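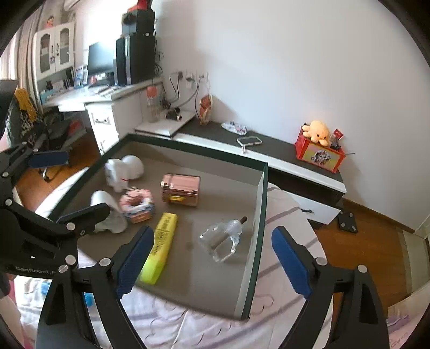
4. Sending and Receiving Chapters in Judetent

Judetent releases a serial story to readers one chapter at a time. Complete section 3 (Creating a Story) before you begin.

4.1 Schedule a chapter

1. Open the story and select Chapters > New.
2. Paste or type the chapter text. The limit is 4000 words per chapter, including the author's note.
3. Enter a teaser of up to 650 characters. Readers see the teaser in their message list.
4. Under Release, choose a day and time. The default is Wednesday, 7:00 a.m., in the author's time zone.
5. Select Queue. The chapter status changes from Draft to Queued.

Note: Italic text used for a character's thoughts is kept. Text message bubbles made with tables are converted to plain lines.

4.2 Assign beta readers

1. Select Readers > Early Access.
2. Enter the e-mail address of each reader. A story can have up to three early readers.
3. Set Comments to Inline or End of Chapter.
4. Select Send Invitations.

Caution: Removing an early reader deletes that reader's inline comments. Export comments first (see 4.4).

4.3 Change a queued chapter

Edits are accepted until the chapter status changes to Sending. After that, the Edit button is gray. Corrections made to a sent chapter appear in the web archive only. Copies already delivered by e-mail are not updated.

If the status stays at Sending for more than an hour, select Stop, then Queue again. Error 68 means the teaser field is blank.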